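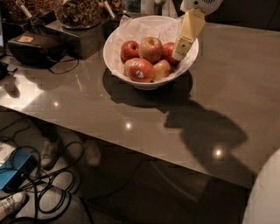
In Praise of the Bowl on the Table

by Arif Kanagaratnam

Print this page | E-mail this article

My mother kept fruit where you could trip over it. There was a bowl on the kitchen table, another by the telephone, and in November, when the good apples came in, a third one on the piano that no one in our family could play. You couldn't sit down in that house without something to eat being within reach of your left hand, and I grew up thinking this was simply how people lived.

Then I got married and moved into a house with a very large refrigerator, and for years our fruit went into the bottom drawer and was never heard from again. I'm embarrassed to say how many pears I have thrown away! We bought them with the best intentions, we tucked them in under the lettuce, and two weeks later we carried them out to the compost with our faces turned to one side.

I know the arguments for the drawer. Apples keep longer in the cold, and my neighbor Mrs. Siddiqui, who has forgotten more about apples than I will ever learn, reminds me of it every fall. She's right, too. But keeping is only half of what you want from an apple (the other half being to eat it), and I'd sooner lose one to a soft spot on the table than lose six in the dark.

So we went back to the bowl. A wide white one suits apples best, I think, especially if you mix the plain red ones with those streaky red-and-yellow ones, and I like to crumple a little tissue paper underneath, the way the old grocer on Flirkach Street used to do. My wife finds the tissue fussy. She also eats two apples a day now, so I consider the matter open.

What I really miss, though, is the invitation. When a friend stops by and there's fruit out, they take a piece without asking, and they stay while they eat it, and somewhere before the core you hear about the daughter's new job or the trouble with the roof. I have never once had a good conversation begin with somebody opening my refrigerator drawer. It's a private sort of place, a drawer, and people are polite about it.

Put yours out tonight, if you have any. Leave the stickers on if you're in a hurry; I usually am. And when the bowl gets low, fill it up again before company comes, and maybe put a few walnuts beside it, though you'll want to find the nutcracker first, and ours has been missing since spring.

Contact us | Copyright, all rights reserved | Back to top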